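Ticket: Teig bleibt im ovalen Ausstecher hängen, Kanten reißen aus
Produkt: Ausstecher-Set Skandcombe, gekauft bei Wimonmont
Gemeldet von: Ute Teuber
Bearbeitung: Dennis Mussa, Prinitz Kundendienst
Eröffnet: 1. Januar 2019
Status: gelöst (bis auf eine Kleinigkeit, siehe ganz unten)

Erste Meldung

Hallo zusammen und erst mal ein gutes neues Jahr! Ich hab das Set im November bei Wimonmont mitgenommen, eigentlich nur wegen der ovalen Form, weil ich seit Ewigkeiten eine für meine Nussplätzchen suche (rund kann ja jeder). Die ersten zwei Bleche gingen prima. Danach fing es an: Der Teig hängt innen am Metall fest, ich rüttle und klopfe, und wenn er dann endlich rausfällt, ist mindestens eine Kante ausgefranst. An den flachen Seiten vom Oval geht es noch, schlimm ist es in den beiden engen Rundungen. Von einem ganzen Blech mit 20 Stück konnte ich zuletzt gerade mal 6 verschenken, den Rest haben wir selber gegessen. War auch nicht schlimm, aber so ist es halt nicht gedacht.

Das Rezept ist ein ganz normaler Mürbeteig mit gemahlenen Haselnüssen, Butter, Zucker, ein Ei. Den mach ich seit Jahren so, und mit meinen alten Sternen gibt es nie Ärger. Ausgerollt wird auf dem Holzbrett oder direkt auf der Tischplatte. Mehl nehme ich reichlich, daran liegt es also nicht (dachte ich da noch).

Rückfrage von Dennis Mussa: Ob ich bitte schreiben könnte, welche Teile aus dem Set vor mir liegen, und ob die Metallkante irgendwo verbogen ist. Außerdem wollte er wissen, wie dick ich ausrolle und wie lange der Teig vorher kalt steht.
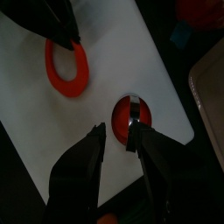

Die dünne Metallkante hab ich mit dem Finger einmal rundherum abgefahren (vorsichtig!) und keine Delle und keinen Grat gefunden. Auf eine Glasplatte gestellt wackelt der Ausstecher auch nicht, also verzogen ist da nichts. Zu den Teilen: Der flache orangerote Ring, der auf dem weißen Brett liegt, klebt nie und macht überhaupt keine Probleme, den können wir aus der Fehlersuche rauslassen. Es geht mir wirklich nur um das Oval aus Metall. Ausgerollt ist der Teig nach Gefühl, da muss ich passen, und kalt steht er so lange, bis ich mit dem Abwasch durch bin. Mal ist das eine halbe Stunde, mal deutlich weniger, kommt drauf an, was vom Mittagessen rumsteht.

Versuch 1: Ausstecher bemehlen

Dennis hat geschrieben, ich soll den Ausstecher vor jedem Stich in ein Schälchen Mehl tauchen und einmal abklopfen, statt immer nur den Teig zu bestäuben. Gemacht, mit einem halben Ansatz. Die ersten Plätzchen fielen raus wie nichts, ich hab schon innerlich gejubelt. Nach einer Weile dann wieder das alte Lied. Innen in der Rundung hatte sich so eine Paste aus Mehl und Butter abgesetzt, und darin blieb natürlich alles kleben. Abgewischt, neu bemehlt, ging wieder kurz. Also besser als vorher, aber für ein großes Blech ist mir das zu viel Gefummel. Nebenbei schmecken die Plätzchen mit so viel Mehl außen dran auch ein bisschen staubig.

Versuch 2: Teig kälter und dicker

Diesmal Lineal danebengelegt. Und siehe da, ich hatte vorher viel zu dünn ausgerollt, an manchen Stellen konnte man fast durchgucken. Jetzt ein halber Zentimeter, dazu den Teig eine Nacht im Kühlschrank, in Folie und schon flach gedrückt, damit er sich morgens überhaupt bewegen lässt. Das war der erste richtige Fortschritt! Die Kanten sind sauber geblieben, auch in der engen Rundung. Gehangen hat es trotzdem noch ab und zu, vor allem zum Ende hin, wenn der Teig auf dem Tisch weich wurde. In unserer Küche sind es um diese Jahreszeit 19 Grad, warm finde ich das nun nicht gerade, aber der Butter reicht es wohl.

Was mir noch aufgefallen ist: Ich drücke den Ausstecher gerade runter und ziehe ihn gerade wieder hoch. Meine Schwägerin ruckelt ihn immer erst ganz kurz seitlich hin und her, bevor sie ihn hebt. Hab ich nachgemacht, hilft ein wenig, vor allem lösen sich die Plätzchen dann schon auf der Unterlage und kommen gar nicht erst mit hoch.

Dennis hat daraufhin nach der Unterlage gefragt. Auf Holz mit ein paar Kerben drin zieht sich der Teig unten fest, meinte er, und wenn man dann am Ausstecher reißt, geht die Kante kaputt, obwohl die Form gar nichts dafür kann. Er hat mir ein glattes Kunststoffbrett empfohlen, irgendeins, muss nicht von Prinitz sein (fand ich sympathisch).
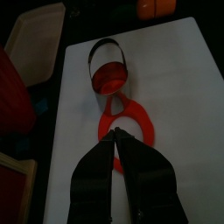
Versuch 3: Glatte Unterlage und richtig saubere Form

Für den dritten Durchgang hab ich also alles zusammengenommen: kalter Teig, halber Zentimeter, glattes Brett, kurz ruckeln. Und vorher den Ausstecher mal anständig sauber gemacht. Bisher hab ich ihn nach dem Backen immer nur mit einem Tuch ausgewischt, weil meine Mutter das mit ihren Blechformen so gemacht hat. Die sind ihr sonst gerostet. Dennis sagt, bei dem Oval aus dem Skandcombe-Set darf ruhig Spülmittel und warmes Wasser ran, nur gleich abtrocknen soll man es. Mit einer weichen Zahnbürste bin ich innen herum, und was da runterkam, war ein grauer, fettiger Film, den man vorher überhaupt nicht gesehen hat. Ein bisschen peinlich war mir das ja schon.

Ergebnis: ein ganzes Blech ohne einen einzigen Riss! Geklebt hat es zweimal, beide Male beim zusammengekneteten Restteig, und der war da schon weich. Den stelle ich jetzt zwischendurch auf den Balkon, während das erste Blech im Ofen ist.

Zur Sicherheit hab ich dann noch eine Gegenprobe gemacht, gleicher Teig, gleicher Ausstecher, aber wieder auf dem alten Holzbrett. Sofort zwei ausgefranste Kanten.
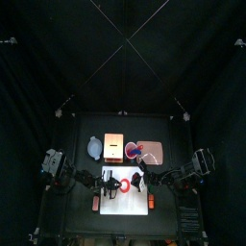
Damit war für mich klar, dass es am Ende drei Sachen auf einmal waren, zu dünn, zu warm und das zerkratzte Brett, und der Fettfilm kam noch obendrauf. Umtauschen muss ich nichts. Dennis hatte mir das zwischendurch angeboten, aber mit dem Ausstecher ist ja alles in Ordnung, und den Kassenbon von Wimonmont hätte ich vermutlich eh nicht mehr gefunden.

Falls jemand mit demselben Ärger hier landet, so mach ich es jetzt:
Teig flach drücken, über Nacht kalt stellen.
Einen halben Zentimeter dick ausrollen, auf glattem Brett.
Form einmal in Mehl tauchen, abklopfen, stechen, kurz ruckeln, hochheben.
Sobald es innen schmiert, abwischen und neu bemehlen.
Nach dem Backen mit Spülmittel waschen und abtrocknen.

Nachtrag

Noch offen wäre meine Frage nach einer größeren ovalen Form. Im Faltblatt vom Set ist eine namens Nnaji abgebildet, bei Wimonmont im Regal hab ich die aber nicht gesehen. Ich backe im Frühjahr für die Konfirmation von meinem Patenkind, da sollen es 100 Stück werden, mit Guss und Buchstaben drauf, und auf das kleine Oval passt höchstens ein kurzer Name. Dennis wollte im Lager nachfragen – bitte das Ticket so lange nicht ganz zumachen!

Notiz von Dennis Mussa: Anfrage zur Form Nnaji ans Lager weitergegeben. Klebeproblem gelöst, Ticket bleibt wegen der Nachfrage noch offen sichtbar. Den Hinweis mit dem Spülmittel nehmen wir in die Pflegehinweise auf, der stand bisher nur ganz klein auf der Rückseite.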